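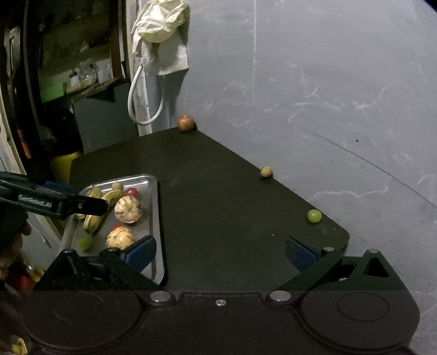 Waltthorpe Hand-Held Gripper: Setup and Care

The Waltthorpe hand-held gripper is supplied for recording manual picking and sorting work that is later transferred to a robot arm. This page covers the setup and routine care of the unit as used at the Misville site. Operators should read it in full before the first session.

Finger pads

The unit carries two dark blue finger pads with black backing. Pads must face each other squarely when the jaws are closed. Close the jaws slowly and look along the contact line from above. If light shows at one end, loosen the pad, reseat it and check again. Pads are replaced after 400 hours of use, or earlier if the surface is cut or has become glossy. Always replace both together.

Juice and fruit sugar shorten pad life considerably. After work with fresh produce, wipe both pads with a cloth dampened in plain water and dry them before storage. Solvents must not be used.

Linkages and pivots

The left and right finger linkages mirror each other and should move together through the full stroke. Open the jaws to their widest position and inspect the triangular brackets, the linking bars and the metal joint caps. A cap that turns under finger pressure must be tightened before the unit is used.

The two large pivot pins are lubricated at the factory. Apply one drop of Kocabaş light oil to each pin after every 2000 closing cycles and remove any excess. Oil on the pads will cause smooth, round items such as grapes and tomatoes to slip.

The small screw between the pivot pins is not an adjustment point. Please leave it in place.

Work area

Set the tray flat on a table of comfortable height, with room beside it for items placed singly. Items of different size and firmness should be used in each session. Bright reflections from a polished steel rim can affect the recording, and the lamp may need to be moved.

Battery and storage

Charge the unit to 80 percent for storage longer than one month. Keep it in the Lanik case with the jaws slightly open, so that the pads do not take a set.

Service

Units that bind, click or fail to close evenly should be returned to the Misville workshop. Requests are handled by Dong-hyun Byun, Equipment Service. Please include the serial number and the cycle count.

Page revised April 15, 2025.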